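Sundeo opens a second toy and gift shop, in Leltberg

LELTBERG, July. I've been itching to share this one! Sundeo, my little toy and gift shop, is getting a second home in Leltberg, right on Hunach Street, and the doors open at 10 in the morning with coffee for the grown-ups.

If you know our first shop in Sriwong, you know what to expect: puzzles, picture books, wooden trains and far too many stuffed animals (I can't help myself at trade fairs). The new place has 111 shelves, and I painted most of them myself, so please be kind about the drips.

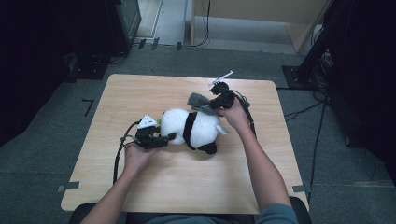 A panda plush toy on a light wooden tabletop.

We'll be carrying toys from 17 small makers, plus a repair corner for well-loved bears with loose ears. Drop one off and we'll call you when it's stitched up. Gift wrapping is free all through opening month, and kids can pick the ribbon.

Both shops keep the same hours, 10 to 6, and gift cards work at either one.

Press contact: ask for the owner at the Sundeo counter in Leltberg. I'm happy to chat, show you the shop or send over our opening price list.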